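The allotment society's seed library opens again in February, in the back room of the reading rooms at Trollitow. It works as it did last year. You take up to 2 packets of each variety, sow them, and bring back a pinch of saved seed in the autumn if the crop allows. There is no charge and no fine if the crop fails.

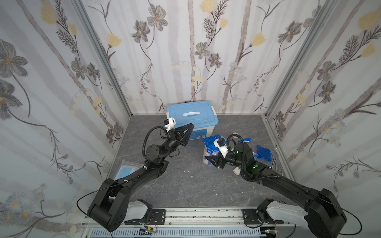

**TROLLITOW, February**

Members gave back 67 packets at the end of last season, which is more than we had from the year before. Most were beans and peas, as they are the easiest to save. We are short of leeks, parsnips and anything in the onion family. If you have a leek that has been left to stand over winter, please think about letting it flower. The heads are ready in late autumn, and one plant gives plenty for several gardens.

Parsnip seed does not keep. Anything older than a year has been taken out of the drawers and will go to the school for their sowing trials, where a poor result is still of some use. Tomato seed keeps well for four years or more if it has been dried properly. Spread it on a plate, not on kitchen paper, or you will be picking bits of paper off it until spring.

The bean known here as the Furnano has done well again. It is a climbing bean with a flat pod, and it came to us from a member's uncle with no other name attached. It was slow to start in the cold spell but cropped into October on the lower plots. Raed Shboul grew a double row against the south fence and brought back enough to fill 50 packets. He sows his in deep pots under cover and plants them out once the second pair of leaves has opened. Those who sowed straight into the ground lost a good many to slugs.

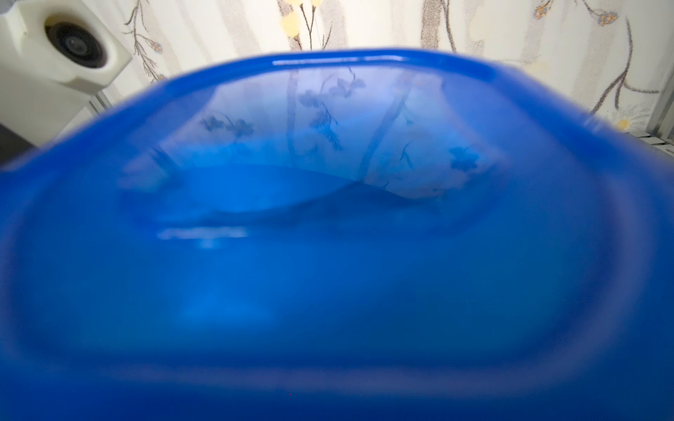

The other variety people ask for is the Vlachou squash, and here we have to be more careful. Squashes cross with each other very readily, and two people last year were given seed that grew into something pale, stringy and not worth eating. From now on we will only take back squash seed from flowers that were tied shut and pollinated by hand. It is not difficult. Find a female flower the evening before it opens, tie it closed with wool, and do the same with two male flowers nearby. Open them in the morning, brush one against the other, and tie the female flower shut again. Mark the stem so that you know which fruit to keep.

Please write the following on every packet you return:

- the name of the variety, if you know it
- the month the seed was gathered
- your plot number, or your street if you grow at home
- anything that went wrong

Old envelopes are fine. Plastic bags are not, unless the seed is bone dry, and we would sooner not have to check.

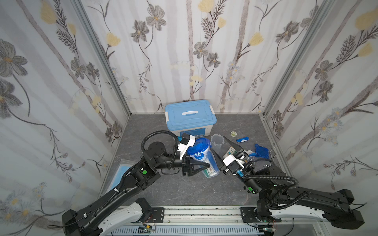

*Seed Library Group, Trollitow Allotment Society*

The drawers are now in order of sowing time instead of by letter, so broad beans are at the top left and spring cabbage is at the bottom. A printed list hangs on the side of the cabinet. If you take the last packet of anything, put a line through it on the list.

We have also been offered a share in a bulk order of seed compost from Treris. The order needs to reach 2000 litres before they will deliver to the lane, and the bags will have to be collected from the gate on the same day. Put your name and the number of bags on the sheet by the door. Payment is on collection.

The room is open on Thursday evenings from seven until half past eight. Come in by the side entrance, as the front is locked after six.

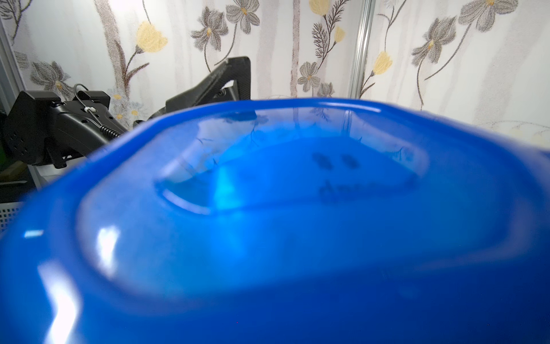
*Page last changed: February*

Still wanted: small paper envelopes, a working label printer, and seed of the old purple-podded pea that used to grow along the railway plots. Several members remember it, and we have had none returned for three seasons. Leave anything you have in the tray inside the side entrance, with your name on it.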